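How to Teach a Robot to Tidy Up (Bring Snacks)

You learned to put things away because a grown-up told you to. Maybe they told you 830 times. A robot can't learn that way. You can shout "Put it in the bin!" at a robot all afternoon and it will sit there like a very expensive coat rack.

So people show it instead. Seul-gi Shin does this for a living. At her job at Torkbridge she steers a robot named Tak with a pair of hand controls, a bit like the ones for a video game. When she moves her hand, Tak's arm moves. When she squeezes, its gripper squeezes. This is called teleoperation, a long word for "I'll do it, you watch."

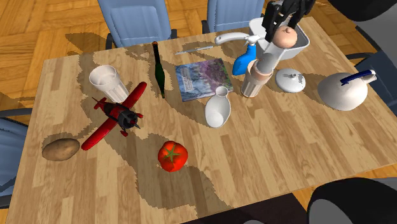 Tak keeps a diary of everything. Where was the arm? How far apart were the fingers? What did the cameras see? It writes all this down many times a second, even when Seul-gi is just scratching her nose.

One try is called a demonstration. A short one takes 15 seconds. A bad one takes 90 and ends with something rolling under a chair. She might do the same job dozens of times before lunch, with the things moved to new spots each time. If an onion always started in the same place, Tak would learn to grab that place, onion or no onion.

A lot of practice happens inside a computer, in a pretend room with pretend furniture. Pretend vases are wonderful. You can drop 12 of them and no one has to find the broom.

There is another way to teach, with no controls at all. Joon-young Joo holds the real robot's arm and pushes it through the job, the way you might help a little kid write the letter S. It's slower, and his shoulders complain – but the robot gets the idea.

Then comes the test. Everybody lets go, and Tak tries by itself. The first time, it picked up nothing, very carefully, and put it in the bin.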